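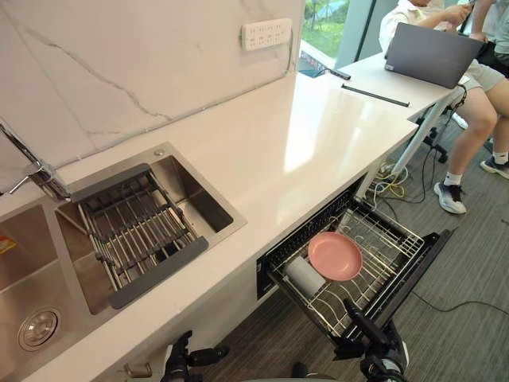 Recipe testers wanted for a soup book

Hi, I'm Charito Lumbao, and I'm looking for people to cook my soup. Well, to cook my soup, eat it, and then tell me in plain words where the recipe went wrong, before a printer gets hold of it and I'm stuck with my mistakes for good.

Some of you know me from the newsletter (hello to all 3,236 of you, I still can't believe that number when I log in). If you don't, I've been writing about soup from my apartment in Jivholm for years, mostly the kind you make on a weeknight with an onion and whatever is going soft in the drawer. The book is called Maltero, after the street my grandmother lived on, and it's coming out with a very small press called Piltska. They're printing 1,000 copies to start. That sounds like either a lot or hardly any depending on what time of night I think about it.

There are 27 recipes in it. I've made every one of them so many times that I no longer read what I wrote. I just cook. That's how a recipe ends up telling you to add the stock twice and never mentioning the salt. My editor caught one last month where the chicken goes into the pot on line two and is simply never heard from again. So I need fresh eyes and other people's stoves.

What you'd be doing

You get three recipes from me by email, picked to match what you eat and what you can buy where you live. You cook each one once, exactly as written, even if you think I'm wrong. Especially if you think I'm wrong! If you want to make it again your own way afterward I'd love to hear about that too, but the first pot has to be the one on the page.

While it's cooking you scribble on the recipe. Times, mostly. If I say the onions take twelve minutes and yours took twenty-five, write down twenty-five. If you had to stop and read a line again, put a mark next to it. If you ran out of bowls, or you had to go look up what I meant by "loosely covered," mark that. Then you fill out my form, one page per soup, and send it back with a photo of the finished bowl. Phone photos are great. I'm not putting them in the book, I only want to see if your lentils look like my lentils.

Figure on one evening per soup. A couple of them simmer for most of an afternoon, and I won't send you one of those unless you've said you're okay with it.

Who I'm looking for

You don't have to be a good cook. I really mean this and people never believe me. I have plenty of friends who can fix a bad recipe without noticing they've fixed it, and they're no use to me here at all (sorry, you know who you are, come to dinner). I want a good number of people who follow the words. If you've never made stock, put that in your email. If you've been making stock since before I was born, put that in too, I want a few of you as well.

Other things I'd be happy to see:

People who cook for one. The recipes serve four and I've written notes on halving them, and I'm not sure the notes work.
People cooking for kids who pick things out.
Anybody up in the mountains. My bean times are all from a town that's pretty much at sea level.
Electric coil stoves. I have gas, and so does everybody else who has helped so far.
Vegetarians and vegans. Eleven of the soups have no meat, and seven of those have no dairy either.
Tiny kitchens, shared kitchens, dorm kitchens where you have to write your name on your butter.

You do need a pot that holds at least five quarts, a knife you like, measuring cups and spoons, and a stove. A blender helps for some of the soups. Tell me if you don't have one and I'll leave those off your list. A kitchen scale would be lovely but I've given everything in cups too, and checking the cups is half the job.

Please sit this one out if you have a serious food allergy. I keep the ingredient lists as careful as I can, but these are drafts, and drafts have holes in them.

What you get

I'm paying back groceries, up to $30 a soup. Send me a picture of the receipt and I'll get the money to you within the week. You don't need to split out the olive oil by the spoonful, just circle what you bought for the recipe and we'll be fine. You'll also get a signed copy of the book and your name in the back, spelled however you want it spelled. It isn't a wage, and I won't pretend it is. If a grocery refund that comes a few days late would make your week harder, say so and I'll send the money first.

You also get three dinners, plus leftovers. Most of these are better on the second day. 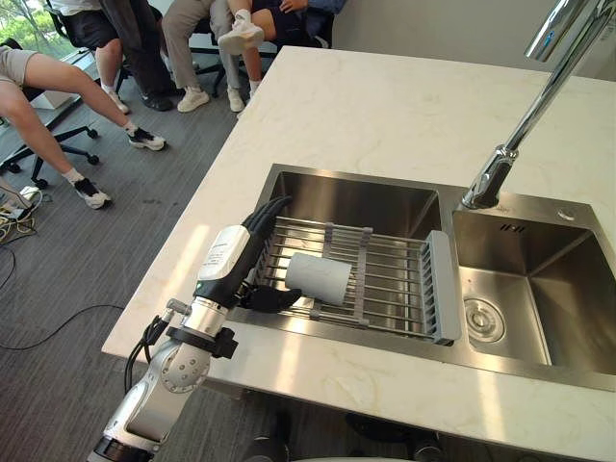
Jivholm, 6/21/26

A few questions have come in since I first put this up, so I'm adding the answers here in place of writing the same email over and over.

Can you swap ingredients? Please don't on the first pot. The one exception is if the store is out of something and you've already bought everything else. Then use what you can get and write it down in big letters. I do name one thing that's hard to find, a dried chili paste called Jia that I buy at a market stall near me. It's in only two of the recipes, and I'll mail you a little jar if you get one of those. I'm also curious how the soup does with plain chili flakes, so I may ask you to go without!

Can a couple sign up together? Yes, as one tester. Decide between you who's cooking, and let the other one eat and complain. I'd like both opinions on the form if they don't match.

Do you have to live near me? No. All of this runs by email. I'm sorry to say I can only do grocery refunds inside the US, so if you're writing from somewhere else, you'd be buying your own leeks. A few people have told me they don't mind, and I've added them to the list with a big thank-you.

What if it comes out terrible? Then I want to know more than ever. Please don't be polite about it. One of my early testers wrote "tastes like a wet coat" next to the barley soup, and she was right, and the barley soup is now one of the best things in the book. If you follow the page and end up with something you can't eat, I'll pay for the groceries and the pizza.

Can you share the recipes? Not before the book is out, please. Cook them for anyone you like, just don't post the text or pass the file along. I don't have a scary contract for you to sign. I'll ask you to say yes to that in an email and I'll take your word for it.

What about cleaning up? I got this one twice, and fair enough. I've started putting the number of pots at the top of each recipe, and I need you to check that as well. If I say one pot and you finished with two pots, a strainer and a baking sheet in the sink, I've lied on the page. There's a line for it on the form.

How to sign up

Email me with "soup tester" in the subject line, and tell me:

Your name and where you live (town is enough)
What kind of stove you've got
Who you usually cook for
Anything you won't or can't eat
The last thing you cooked that went badly, and what you think happened

That last one is my favorite and I read every word of it. It doesn't need to be long.

I'll write back to everybody, even if it's a no, though it might take me a week or so. Recipes go out in small batches over the summer. All the forms need to be back with me by the first week of September, which is when Piltska wants the pages and when I plan to lie down for a while. If you can only manage one soup in that time, sign up anyway and tell me so. I've got a cold cucumber one that takes fifteen minutes and has been tested by exactly one person, my brother, and all he wrote was "good."

Charito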